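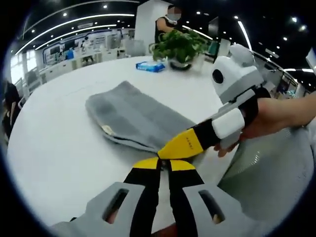

Yellow-tipped grippers over a white table

Lulholm Haversack, Winter War Pattern

3 min read

The Lulholm is a reproduction canvas haversack for living history groups, museum handling collections and anyone putting together a Finnish soldier's kit for the winter of 1939 to 1940. It is made by Skirow and sold as a single bag with its shoulder strap. Bread bag contents, mess tin and water bottle are not included.

Soldiers used a haversack for food and small personal items they needed to reach without taking off a pack. Ours is based on a worn bag that Eero Rissanen bought at an estate sale and took apart at the seams to make the pattern. We do not claim it matches every bag carried in the war. Equipment was short that winter, many men wore parts of their own clothing, and surviving bags differ in color, stitching and hardware. If your group works to a written kit standard, check our measurements against it before you order.

The body measures 14 inches wide. The strap adjusts from 29 inches up to 35 inches, measured from ring to ring, and this fits most people over a wool tunic. If you plan to wear it over a greatcoat or a snow smock, order the long strap from the drop-down menu at no extra cost.

The outer cloth is undyed gray-green cotton canvas. It has no synthetic content and no waterproof coating. It will take on water in a steady rain and it will stiffen when it freezes. The lining of the main pocket is a lighter cotton. There is one inner divider, sewn down on three sides. All visible seams are sewn in cotton thread, which can be replaced by hand if a stitch goes.

Buckles and rings come from Hirvonen and are plain steel. They will rust if the bag is put away damp. Wipe them with a little oil before storage. The flap closes with two leather tabs, which are cut from vegetable-tanned hide and start out pale. They darken with handling.

An earlier version of this bag used Flitex cloth, a cotton and polyester blend. We stopped making that version last November. Flitex bags can still be sent in for repair, but we cannot match the cloth and will patch them in canvas.

Care: brush off dried mud. Spot clean with cold water. Do not machine wash or tumble dry, as the canvas will shrink unevenly along the strap seam.

Markings: none. We do not stamp reproduction bags with period dates or property marks. Our own maker's label is sewn inside the divider and should be left in place, so the bag is not later sold as an original.

The next batch ships Mon 3 August. Orders of 20 or more for schools and museums are invoiced separately; use the contact form and give a delivery address.

Comments

ridgeline_mike: Used mine for two weekend events. The leather tabs were tight at first but fine now. Canvas is heavier than the old Flitex one.

Carol T.: Is the long strap the same width as the standard?

Skirow: Yes, same width and same buckle.

oldstamps: Good call leaving off the markings. Wish more sellers did.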